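Open day at the Gwilliam woolen mill
June 20, 2018

We had been meaning to get up to Odness for years, and when my sister-in-law mentioned that the old Gwilliam mill was opening its doors for the day, we packed sandwiches and went (leaving far too late, as usual, and then stopping for coffee in Drarnent anyway).

Parking was in the field behind the dye house, and from there you follow the chalk arrows down to the carding room. Oh, the smell! Lanolin and machine oil, and it took me straight back to my grandmother's closet. Our guide had worked there 27 years and had to shout over the looms, but she answered every question, even my long one about selvages.

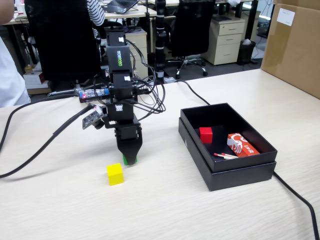
After the weaving shed we went up to the finishing floor, where they let us feel the same blanket cloth before and after washing. You would hardly believe it was the same stuff. I could have stayed an hour at the pattern books, the oldest of which has 818 swatches pasted in by hand, moth holes and all.

Lunch was soup in the old canteen, and then the shop, where I spent $40 on a throw I did not need and love very much. They open again in September, and we plan to bring the kids along for that one. Wear flat shoes, the stairs are steep!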